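Ticket 1511
Subject: Pondham store, returns scanner not syncing, stock counts wrong
Opened by: Neelam Malhotra
Priority: 2
Opened April 27, 2024

Returns scanned at the Pondham counter arent showing in Fonum. Scanner beeps, green tick on screen, then nothing in the stock list. Counter reckons it started after the Ulora update. Tried logging out and in, same thing. Tried the other login, same.

Tomos Rowlands
Rebooted the dock. No change. Queue on the handheld says 67 pending, oldest is from before the update. Wifi fine, can ping the server. Can you send me a couple of items that failed so I can look up the codes?

Neelam Malhotra
Kids trowel and the green bath sponge. Both scanned twice, neither in Fonum.
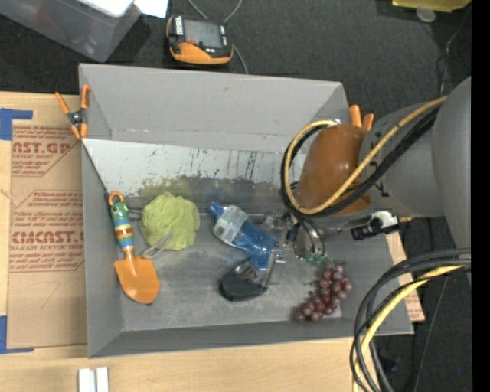
Returns bin, trowel and mesh sponge

Tomos Rowlands
Ta. Both codes valid in the catalogue. Log shows error 19 on every upload, goes back to a return entered under supplier Cieślak. Looks like the ś is choking the export and everything behind it gets stuck. Have renamed supplier to Cieslak for now and cleared that one record by hand.

Neelam Malhotra
Queue dropping. Will check the totals at close. Do I need to rescan anything?

Tomos Rowlands
No, dont rescan, you'll get doubles. Except the Cieślak one, key that in again manualy. Proper fix is with Ulora, they're saying June. Leaving ticket open till counts match.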